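Drawer Clear-Out, Part 2: The Utensil Bin

Posted by Fergus Gillies, 17/10/2024

I have never believed in kitchen organizers. I'll say that first, so anyone who came here looking for a before-and-after with a ribbon on it can leave early. My view, held for most of my adult life, is that a utensil bin is a drawer with worse manners. You can't close it, it collects dust at the bottom, and it puts your ugliest spatula on permanent display.

Still, people keep writing to tell me I'm wrong. After the drawer gallery went up in June I got a long message from a reader in Drummond who swore that moving her spoons into a pot beside the stove had changed how she cooks. I doubt that very much. I think she moved her spoons. But she was polite, and the drawer in question had reached the stage where you have to pull it out with one hand and push a ladle down with the other, so it seemed fair to give the other side a turn.

The rules were the same as last time. Everything comes out onto the table, and nothing goes back until it has been looked at. Nothing new gets bought to hold the old stuff, which rules out the Trovard drawer inserts that get recommended to me every week (expandable, they say, as if the trouble with my drawer was that it needed to be bigger). The plastic bin was already in the house. So was the lace-patterned cloth, which I'd put down for this and would not put down for company.

A word on sorting systems, as I've read too many of them. The Jirnar method wants you to group by task: stirring, turning, serving. Fine, but every spoon I own stirs and serves, and I've turned fish with most of them. The Stornora checklist goes by material, with wood in one place and metal in another, and asks you to score each piece out of 75. Anything under 62 goes to the thrift store. I got as far as a wooden spoon and could not for the life of me tell you whether it was a 61 or a 63. I put the checklist away and went by whether I could remember using the thing.

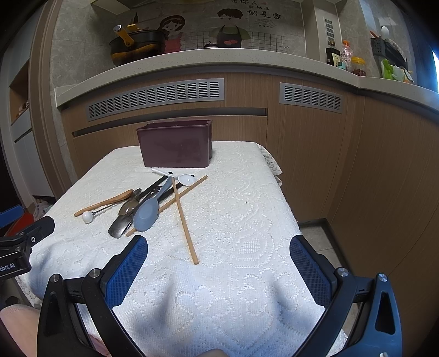
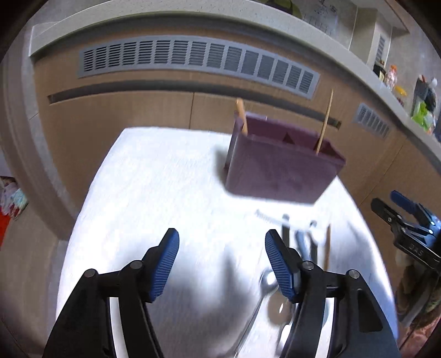

The maroon bin and the utensils on the white cloth.

I'll grant the bin a few things. Long, thin items do better standing up than lying down. Chopsticks in a drawer roll to the back and stay there until you move house, and skewers are worse, because you find them with your fingertips. If all a bin ever held was sticks, I might come around to it.

Spoons are another matter. Put them in handle down and the bowls knock together and hide whatever is behind them. Put them in handle up and you have a bouquet of handles that all look alike from above, so you pull out three before you get the one you want. The people who sell these things always photograph them with a handful of matching pieces inside. Load one with the mixture most of us own, silicone and wood and steel and plastic, and it looks like lost property.

Dividers get a cautious yes. I used to think they were there to raise the price, and in a shallow tray I still think so. In an upright bin a divider at least keeps the short things from sliding under the tall ones. It does make the corners harder to wash, and crumbs do get in there, whatever the box says.

The tablecloth I'd skip next time. Small handles catch in the raised pattern, and a plain towel would do the job and go straight in the wash afterward.

As for the claim I see repeated everywhere, that a tidy utensil area saves the average cook 3000 steps a month: I'd like to meet whoever was counting. My stove is two paces from my drawer. I could reorganize every day until Christmas and not save enough walking to wear down a slipper.

So the bin is on trial. It gets the spot left of the stove for a month, and the drawer gets the overflow. If I catch myself digging through the bin the way I used to dig through the drawer, it goes back under the sink with the vases.

Comments are open. If you're writing to recommend a magnetic strip, please tell me first how you hang a wooden spoon on one.

Next gallery: the lids. I have more lids than pots and no good explanation for it.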